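# 画面の中の家では、よく働く

共同工房アスンサオの奥の机で、ブラニスラフ・クラトフヴィルは家事ロボットを自作している。名前はイェスティッツ。ただし今のところ、働く場所は計算機の中の家に限られる。取材した日も、私が長く見ていたのは機体より画面のほうだった。
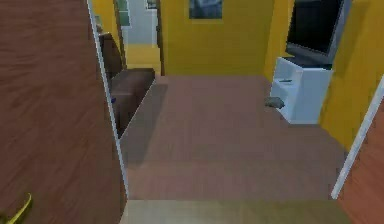
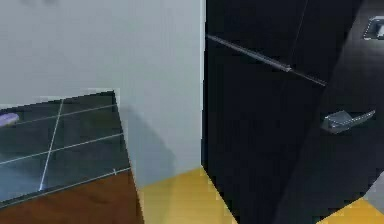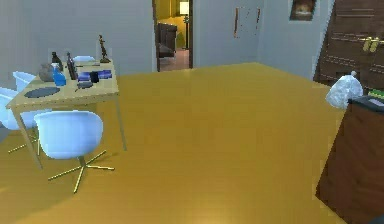 シミュレーション上の住宅。上から、開いた扉越しに見たテレビのある部屋、黒い大型家電のそば、食卓と椅子のある部屋。

製作費は材料だけで319ユーロ、台車は中古の部品を組み直したものだという。そこは素直に感心する。引っかかるのは成績表である。仮想の家での走行は1,031回、壁や家具にぶつかったのは57回。クラトフヴィルは「もう実機に載せてもいい数字だ」と胸を張るが、私にはそう思えない。

三枚目の右手前、棚の上に白いポリ袋がある。結び目も皺も描かれていて、見た目は悪くない。だが本物の袋は、つかめば形が変わり、風でずれ、指に貼りつく。その手応えを計算がどこまで再現しているのか尋ねると、「袋はまだ触らせていない」と返ってきた。床の艶も同じことで、絵として光っていても、車輪がどう滑るかは別に調べるしかない。

同じ工房で木工をしているネウザ・ダマセノの見方はもっと辛い。「うちの敷居、一度越えさせてみたら?」

一枚目の戸口にも淡い色の敷居が横たわっている。仮想の車輪がこれを段差として扱うのか、ただの色違いの床として通り過ぎるのか。設定ファイルを開いてもらったものの、高さの項目は初期値のままだった。

もっとも、実機で試せば部品は壊れるし、工房の机を使える時間も限られる。画面の中で先に失敗しておく理屈はわかる。台所の角で向きを変える練習など、夜中に何百回も繰り返せるのは確かに強い。

実機の試走は10月の予定で、最初の課題は工房の入口から流し台まで行って戻ること。クラトフヴィルは制御用の基板を2枚買い足した。敷居の高さは、ダマセノが定規で測って紙に書き、彼の机に置いていった。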